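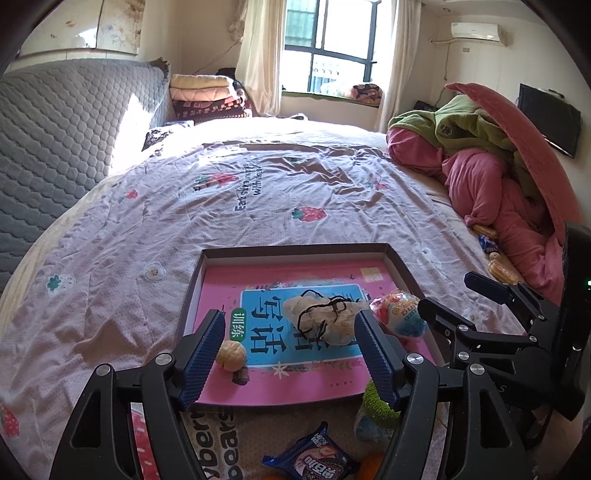 The Bed as a Sorting Surface

A made bed is the largest clear horizontal surface in most apartments, and it is seldom counted when people plan storage. A double mattress gives more than twice the area of a small kitchen table. It is also soft, which keeps round objects from rolling to the floor, and it has a fixed deadline: everything has to be off it by night.

Aurel Bratu designs drawer fittings for Endaveo and has spent two years on a side question, namely how small loose items move through a bedroom. His working notes run to 3571 entries, each recording one object, where it was found and where it went. Snacks, hair ties, books and plastic bags make up the bulk of them. Clothing is a minor category, since most households already have a place for it.

His method needs one shallow tray. Depth matters more than footprint. In a deep bin the first items in are hidden by the last, and the bin becomes permanent storage by default. With low walls, a book can lie flat as a base layer and the small things sit on top of it, where they can be read at a glance – a walnut, a wrapped chocolate, a bag with its drawstring. Bratu sets the upper limit at 100 millimeters of wall height and prefers less.

The procedure has two passes. In the first, everything loose is brought to the bed and placed either in the tray or beside it. No decisions are made about where it will live. In the second, the tray is emptied by destination: food to the kitchen, paper to the shelf, accessories to the drawer. Fruit goes first. Sealed packets can wait.

Bedding affects the result. A busy print hides small objects, and a strawberry pattern can swallow a red wrapper completely. Blankets should be folded and stacked off to one side before the first pass; a heaped blanket will cover a scrunchie or a packet of biscuits, and the count comes out short. 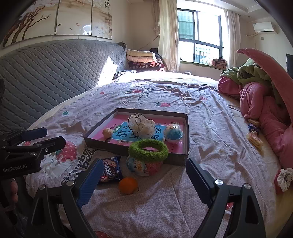
Bratu also recommends leaving a margin of bare duvet around the tray. Items set against its outer wall tend to be treated as if they were already inside, and they get missed in the second pass. Soft toys are the usual case. They are too bulky for a low tray, so they end up leaning on it.

Trays under the Peveo and Harno names were used for most of the notes, with a Husar model added in May. Bratu found little difference between them apart from weight. The heaviest came in at almost 600 grams, and he moved it to the hallway, where it now holds keys and mail.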